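Brimasden Play Library
Progress report to the Fodeter Fund
20 August 2022
Prepared by Úna Ó Briain, with notes from Ross Leckie

Dear Gavin McIver,

What a summer it has been! When we last wrote to you the water play boxes were still a list on the back of an envelope, and now they are going out of the door nearly as fast as we can dry them. I'll try to keep this in order, but there is a lot I want to tell you.

Spending so far

Your grant was £800, and we have spent £608 of it. Most went on the toys and tubs themselves, with a smaller share on lidded crates, labels and mesh drying bags. The rest is set aside for replacements and for the autumn boxes (more on those further down). Receipts are in the folder Ross sent over, apart from the one for the labels, which he is still chasing.

Loans

We have made 228 loans of water play boxes across this part of Sutherland. Our application said we'd be pleased with half that, so you can imagine the mood here. Several families have had the same box out twice, and the childminders' group has asked whether they could book one for a regular slot.

The fishing box

The fishing box is the runaway favourite. We kept it very simple: a shallow tray for the pond, little green fish, a net with a long handle, and a couple of small buckets to put the catch in. Darius Văduva wrote the card that goes in the lid, with a few ideas for each age, and he was quite right to put the easy game first. Younger ones just want to scoop a fish and drop it in a bucket. Older ones make up rules straight away - pink bucket for keeping, green bucket for throwing back, that sort of thing - and then argue about the rules, which seems to be half the fun.

We went for a blue tray in the end and I'm so glad we did. It makes a proper pond of it, and the green fish show up well against it. The low sides matter too, as a child can get the net in flat and come up under the fish. 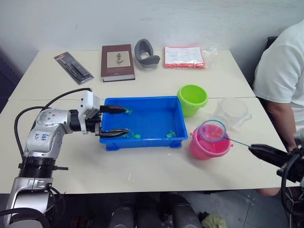 The clear pourer was a late addition and has earned its place. Children who aren't bothered about fishing will happily fill and empty it for ages, so two or three can share one box without anybody waiting for the net. We had thought of it as a way of filling the tray and nothing more. Its one fault is that it is very hard to spot on a pale table when you are packing up, and it has been left behind at more than one house. It now has its own line on the packing card, in capitals.

What has gone less well

Drying. Boxes come back damp, however kindly we ask, and the trays dry with streaks on them. Callum MacBrayne has put up a rack by the back window and we now hold every box for a night before it goes out again. That has slowed the turnaround, but the nets are lasting much better for it.

We have also had 2 nets come back bent at the ring. Both were straightened by hand and are in use again.

The Prollel crates stack nicely but the lids are stiff, and some grandparents have struggled with them. We'll look for something easier before buying more.

Next

In September we start on the autumn boxes, and we would love to try a pouring and sorting box for indoors, with dried pasta and scoops in place of water. Darius has the card half written already. We'd also like a second fishing box, as the waiting list for the first is longer than is fair on small children in the holidays.

Do come and see us if you are up this way. The kettle is always on, and you'd be very welcome to have a go with the net.

With warm thanks from all of us,
Úna Ó Briain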